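The Long Road to the Breakfast Table

It takes a surprising amount of software to move a piece of fruit. I had been told as much before I went up to Trornitside, where the small firm of Grindico has its workshop, but I don't think I quite believed it until I had spent a morning there with a mug of tea going cold at my elbow, watching a line of text on a screen decide whether an arm should go left or right.

The program doing the deciding is called Dhanial, and it is a planner. Give it a job in plain words, such as clearing the breakfast things, and it works out which object to deal with first, where the gripper ought to come in from, and what must be kept well clear of on the way. It doesn't see anything for itself. That part belongs to Kirnier, the perception program, which takes in the camera pictures and hands over a sort of running list: a thing of this shape, at this spot, and how sure we are of it.

That last bit matters more than you might think. Early versions of Kirnier were terribly confident, rather like a new driver, and would announce the edge of a mug to the millimetre when half of it was hidden behind something else. Now every guess comes with a measure of doubt attached, and Dhanial is allowed to be cautious. If it can't tell where a handle might be, it will ask for another look from a different angle before it commits itself.

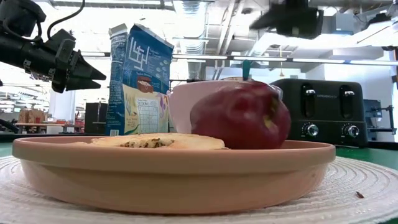 Then there is the matter of the plans themselves. For each reach, Dhanial sketches out 900 possible paths, throws away the ones that would clip something, and scores whatever is left for smoothness and distance. I was shown the discarded ones drawn as thin grey threads, a great tangle of them, with the chosen path in orange running through the middle. It was lovely to look at, and I said so, and was told that the colours had caused a fortnight of arguments.

The engineers' favourite tool, though, is a humble one. Every attempt is recorded so that it can be played back later, step by step, with Kirnier's list on one side and Dhanial's reasoning on the other. There were 2000 of these recordings in the library when I visited, and 344 of them carried a red tag, meaning that something had gone wrong and the cause had not yet been found. People work through the red ones over coffee, much as others might do the crossword, and there is a good deal of quiet pride in getting one closed.

The next release is planned for July, and will let the planner change its mind halfway through a reach, should something be nudged out of place. At present it has to stop, back away and start over, and I must say I felt some sympathy with it there.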